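Deux pinces, une chambre et beaucoup de vis

Au départ, l'atelier partagé de Peser voulait un bras robotisé. Il a fini par construire des mains, et c'est bien plus amusant ! Le projet s'appelle Drikby : une paire de pinces à poignée, que l'on tient soi-même et dont chaque geste est enregistré pour servir plus tard de leçon à un robot. Novembre a été consacré aux plans, février 2019 aux essais.

La première version serrait trop fort et glissait quand même. La suivante, baptisée Paiva, a changé de tringlerie, et là tout s'est débloqué – on sent enfin l'objet dans la poignée, presque comme au bout des doigts. Le carnet de bord compte 318 pages, croquis ratés compris, et il se lit comme un roman pour peu qu'on aime les ressorts. Une pince pèse 604 grammes. Au bout d'une heure, l'avant-bras s'en souvient.

Le logiciel, Plurent, range les gestes par durée et par ouverture des mâchoires. Il en contient déjà 2 577, tous faits à la main, certains magnifiques de maladresse. Chaque séance en ajoute, le soir surtout, chez l'un ou chez l'autre, entre le lit et la table.

Le vrai plaisir du bricoleur commence avec les patins, ces petites pièces que l'on démonte et remonte sans fin. Trop lisses, ils laissent filer l'objet ; trop mous, ils s'écrasent de travers. Ceux qui sont montés maintenant, bleus et striés, se referment de part et d'autre d'une bouteille en plastique vide, tenue tête en bas, goulot ouvert, avec des gouttelettes sur ses parois. C'est un exercice redoutable, car le plastique transparent se déforme vite et l'on est tenté de serrer. Un emballage froissé demande encore autre chose, une prise du bout du doigt, à peine appuyée. La prochaine série de patins est déjà dessinée, un peu plus large, et l'atelier a hâte de la visser.

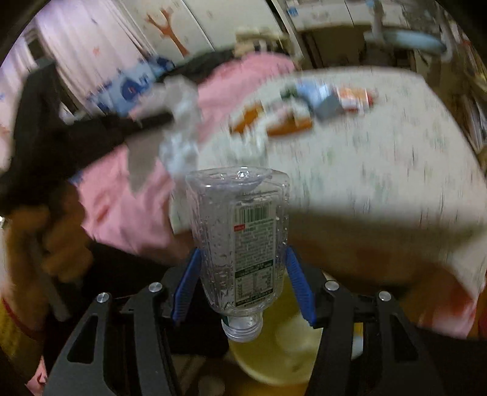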